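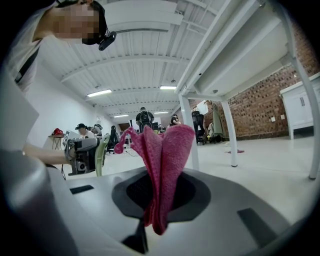
Fig. 1. Pink cloth pinched upright, main room behind.

Kanness College, Intro to Automation, visit report
Group 4, Hurex open day (Hutapea Street site)

1. Why we went

Our semester project is on how robots get taught to handle soft stuff. Clothes, towels, rags. All we had before the visit was reading, and most of it was about rigid parts – boxes, bottles, pegs in holes. Hurex had an open day in September and cloth was on the program so we signed up. One visit, 50 minutes on the floor plus a short talk at the start. Report covers what we saw, what they told us and what we're changing in our project plan.

2. The talk

Short. Hurex runs a project called Grakeck. Goal is a two-armed robot that can pick up, carry and put away household cloth. No robot moved during our visit, a couple people in the group were let down by that but it fit our topic better. Right now they are in the collecting stage. People do the task by hand using grippers shaped like the ones the robot will have, everything gets recorded, the robot learns from the recordings later.

Main claim from the talk: if the tool in the person's hand is close enough to the robot's tool, you can skip a lot of the translation work. We wrote down "same jaw, same view" which I think was on a slide. The cameras sit on the gripper so the robot should later get close to the same picture it was trained on. There is a head camera too, for where the person is looking and where the cloth is in the room.

3. On the floor

One big room, brick down one side, desks on the other. People working the whole time we were there. We stood back by the wall and could ask things in between rounds.

The task was simple to describe. Pick up cloth with a gripper, carry it, put it down where told. Then again from a different start. Doing it is harder than it sounds (see 4).

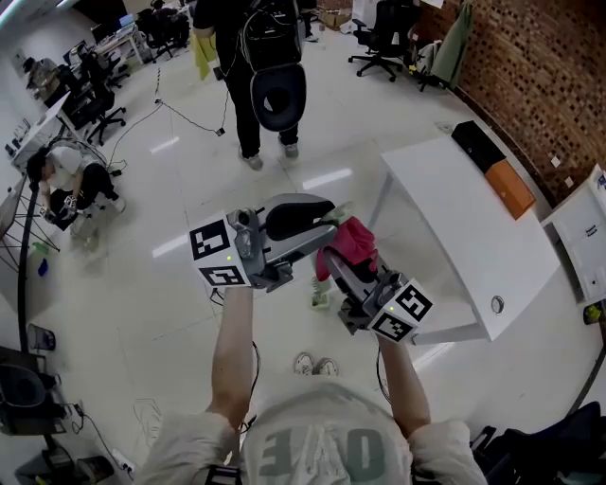
Fig. 2. Cloth held in the right gripper. White marker cubes on both units.

Things we noted:

The marker cubes. Black and white square patterns, we knew these from the AR lab last year. We were told they are for working out where each gripper is and which way it's turned, seen from the head camera. We asked what happens when a cube is hidden. Answer was that the track has a gap and they fill it from other sensors, if the gap is long the take gets thrown out.

The cables. Thin ones running back along the forearms. Somebody in our group asked why not wireless and they said timing. All the cameras have to agree on when a frame happened. A wireless version is being tried but isnt ready.

Cloth color. They said strong colors are easier to check by eye when going through takes, and that plain white ones get added later on purpose so the robot doesn't just learn "go to the bright thing."

4. Trying it

Two of us got a turn with the practice pair, no recording. Notes from both:

Heavier at the front than expected. Wrist gets tired fast.
You can't feel the cloth. Huge difference. With fingers you know right away if you have one layer or more, with the gripper you have to look.
First grab was usually too deep, whole bunch of cloth in the jaws. Pinching one edge took several tries.
Walking with it was fine. Letting go was not – cloth hung on one pad and dragged.

The staff said everybody does this at first and new people practice before any of thier takes are kept. We didn't get a number for how long.

5. What we didn't get

How many takes they need. Asked, got "depends." How well the trained robot does, no results shown. Also nothing about cost. So anything in our final paper on success rates has to come from published work, not from this visit.

6. Changes to our plan

Drop the section on suction grippers, no time and doesn't connect.
Add a section on tracking the hand tool. Marker cubes vs. other ways.
Our own small test: cheap kitchen tongs, a phone taped to one arm, dish towel. See if we can tell from the phone video alone how many layers got picked up. Printed markers on the tongs if the AR lab lets us have some foam board.
Towels in more than one color.

Draft of the tongs test goes in the shared folder before the next check-in. Parts list still missing the phone mount.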